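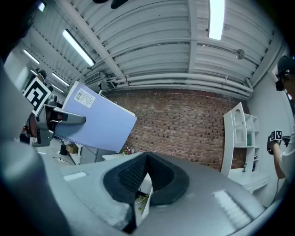 Häufige Fragen zur Zwischenmiete bei Furari

Wer kann bei Furari ein Zimmer mieten?
Alle ab 18 Jahren, die für eine begrenzte Zeit in der Stadt wohnen, etwa für ein Praktikum, ein Semester oder eine Probezeit. Ein Einkommensnachweis ist nötig, eine Bürgschaft wird ebenfalls akzeptiert.

Wie lange muss ich mindestens bleiben?
Die Mindestmietzeit beträgt einen Monat. Verlängern lässt sich der Vertrag auf bis zu 70 Wochen, danach müssen wir einen neuen Vertrag aufsetzen.

Was kostet ein Zimmer?
Im Haus Brurnine beginnen die Preise bei 456 Euro im Monat, im Haus Nel liegen sie etwas höher. Heizung, Wasser und Internet sind enthalten. Strom rechnen wir nach Verbrauch ab.

Muss ich eine Kaution zahlen?
Ja, zwei Monatsmieten. Sie können in drei Raten zahlen, die erste ist bei der Schlüsselübergabe fällig. Die Rückzahlung erfolgt nach der Endabrechnung — in der Regel innerhalb von drei Monaten.

Kann ich mich unter der Adresse anmelden?
Ja. Die Wohnungsgeberbestätigung liegt bei der Schlüsselübergabe bereit. Den Termin beim Bürgeramt vereinbaren Sie bitte selbst.

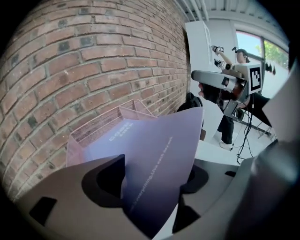
Ziegelmauer mit rötlich braunen und helleren Steinen

Wie alt sind die Häuser?
Das Haus Brurnine wurde 1859 gebaut und hat deshalb keinen Aufzug. Das Haus Nel ist ein Neubau mit 73 Zimmern. Zwei davon sind rollstuhlgerecht und werden vorrangig an Personen mit entsprechendem Bedarf vergeben.

Darf ich Möbel mitbringen?
Kleinere Stücke ja. Die vorhandenen Möbel bleiben im Zimmer, einen Lagerraum gibt es nicht. Fahrräder gehören in den Keller und nicht ins Treppenhaus.

Sind Haustiere erlaubt?
Kleintiere im Käfig sind erlaubt, Hunde und Katzen nicht.

Wie melde ich einen Schaden?
Über das Mieterportal Jamik, Menüpunkt »Reparatur«. Bei Wasserschäden oder Heizungsausfall rufen Sie bitte zusätzlich die Notfallnummer im Hausflur an. Im November wird die Heizungsanlage im Haus Nel gewartet, die Termine stehen im Portal.

Wie kündige ich?
Schriftlich, mit einer Frist von vier Wochen zum Monatsende. Eine E-Mail genügt.

Stand: 03.10.2025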